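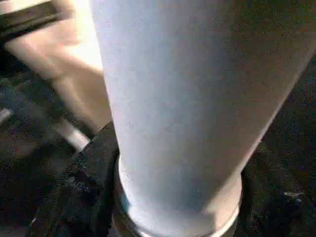
Tagged in: Student Projects / Home and Everyday Design / Year Two

The Cup Cupboard: a report on how a shared kitchen keeps its drinking things

By Delia Pană, with measuring and much patient washing-up by Sølve Holmgren

We use cookies to remember your reading preferences. You can change your settings at any time.

When our tutor asked the second years to choose "an ordinary problem in an ordinary room", I think most people went straight for wardrobes or bicycle sheds. Sølve and I share a kitchen with several other students on the upper floor of Umlow House, and we had been grumbling over its cup cupboard since we moved in, so our choice was made before the kettle had boiled. I should say at the outset that we grew very fond of the subject, and if this report wanders a little I hope the reader will forgive us.

What we wanted to find out

Our question was a simple one. Why do cups, tumblers and bottles end up everywhere except the cupboard that was meant for them, and could we do anything to help without buying new furniture? We had a small allowance from the department and we were not allowed to screw anything into the walls, so the answer had to be something that could be lifted out again at the end of the year.

We began in November by keeping a notebook beside the sink. Each evening one of us wrote down how many drinking things were standing out on the worktop, the table and the windowsill. It is a dull job, I will admit, but after a while you begin to look forward to it, rather like checking the weather. By the end of the notebook we had made 183 entries and recorded 1,623 cups, mugs, glasses, tumblers and bottles left out. Plenty of those were the same few things being counted again and again, of course. There was one chipped mug that I came to think of as a lodger.

What people told us

We also talked to everybody who uses the kitchen, mostly over toast. The replies were kinder than we expected. People said they meant to put things away but that the cupboard was awkward. The lower shelf is fine for mugs, which are short and have handles to catch hold of. Tall tumblers are another matter. They have to go on the upper shelf, where you can only reach the front row, and many of them are a good deal wider at the top than at the bottom. Push one and the rim knocks its neighbour long before the bases meet — and then the whole row begins to lean.

This matter of the taper took up far more of our time than I had planned. A cup that narrows towards the base is pleasant to hold and will often stack nicely inside another of its own kind, but ours is a kitchen of odd ones. Hardly any two matched. Stacked together, they either jammed or wobbled, and Sølve spent one entire evening trying to separate two that had stuck fast. (Cold water in the inner one and warm water around the outer one did it in the end, after a great deal of pulling.)

We noticed too how differently people pick these things up. Some take a tumbler by the rim, which is quick but puts fingers where somebody will be drinking. Others hold it around the middle. A few take hold low down, near the base, which feels steady with a short cup and rather less so with a tall one, as the top is then free to tip. I had never given this a moment's thought before, and now I cannot stop watching people at cafés.

The trays

Our first idea, which we called Tran, was a long shallow tray that slid out from the upper shelf like a drawer. You pulled it towards you, took what you wanted and pushed it back. It was made from card, glued in layers, and it looked very handsome for nearly a week. Then it got damp along the front edge and sagged. We might have foreseen this, cups being what they are.

The second, Vevix, was much better behaved. It was an open rack with round holes in the top board, so that each tapered cup dropped in base first and settled where the sides grew too wide to go any further. Nothing could lean, because everything was held. We cut the holes in several sizes, and the widest was 77 millimetres across. Straight-sided bottles either fell through or would not go in at all, so we left one end of the rack open for them and put a low rail along the front.

What happened next

We put the rack on the worktop beside the draining board and told people it was there, but we gave no instructions. I had wanted to make labels. Sølve persuaded me to wait, and I am glad he did, as it showed us what people do when left alone with a rack. They filled the front holes first, then the bottle end, and only very reluctantly the back.

After the rack went in we kept up the notebook for the same number of evenings as before. The total left out came to 997. That is still a great many cups, and I do not want to claim more for our rack than it deserves. Some people had gone home for part of the time, and everyone knew we were counting, which must surely have had some effect. Still, the windowsill was clear on most evenings, and somebody has put a plant on it.

Things we would change

The holes should have a softer edge. A plain sawn edge is hard on a smooth cup, and two people mentioned scuffs. We would line them with felt or a thin strip of cork, though felt would need to come out for washing. The back row ought to be raised by a hand's width so that it is as easy to reach as the front. We would also like the whole rack to be lighter, because wiping underneath it means lifting the lot, and no one (ourselves included) did this as often as they ought to have done.

We did look at a ready-made rack sold under the name Tarnulura, which a friend kindly lent us. It was well finished but built for matching glasses, and half our cups sat crooked in it. It went back with our thanks and a packet of biscuits.

Thanks are due to everyone on the upper floor, who put up with being asked the same questions over breakfast for months. The rack will stay in the kitchen for next year's students, along with the spare top board and our drawings, which are in the drawer under the toaster.

Report handed in 04/07/2020

Enjoyed this project? Sign up to our newsletter for more student work.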